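Home Notebook Rigs Parts shelf Log in
Search entries... Go
4 min read

Jul 10, 2020 – gripper won't let go, part whatever

OK so the laundry rig did the thing again, and this time I was standing right next to it, so I'm writing it all down before lunch eats my memory.

Short version: the arm closed on the bundle, lifted, and when the release command went out the fingers stayed shut. The Jirnum controller reported "open" the whole time! The log says open, the little status light says open, and meanwhile the fabric is hanging there and the arm is heading for the drop bin with its usual confidence. It dragged the whole lot across the seat and I hit the stop. No damage, no fingers near it (mine, I mean), but I didn't love it.

Went back through the runs after that. Out of 220 grasps on the current settings, 3 ended this way, and all of them had one garment balled up inside another. Single shirts have been fine. I pulled up the wrist view from grasp 146 because the approach looked a bit off to me.
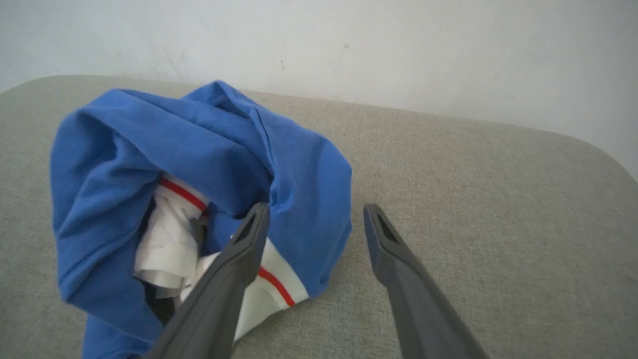 Grasp 146, wrist cam. White with red stripes inside the blue, left fingertip over both.

What bothers me is the left finger. It's coming in right over the white stuff and the inner fold of the blue, while the right one has clear seat under it. So when they close, I think we get a thick wad on one side and the fingers load up unevenly. My guess (guess!!) is that cloth gets pushed into the slot near the fingertip and hangs on. Oluwatosin Uzor thinks it's the motor stalling and the driver quietly giving up, which would also explain why the log is lying to us. Could easily be both.

Tried so far:
– power cycled the Garncombe driver, no change
– dropped the grip force to 8 N, ran a handful of bundles, no sticking yet but it lost one on the way up
– taped over the slots. Tape came off. Use better tape.

The part I'd call a safety problem is the status. "Open" comes from the command and there's no check on where the fingers really are. I remember us talking about this in February and then moving on to the Kinoshita mounts. Until it reads real position, please keep a hand on the stop during bundle runs and don't reach in to free cloth with the arm powered – cut power first, then pull.

Next: log motor current on the release, and ask Plarer if they sell the fingers without slots.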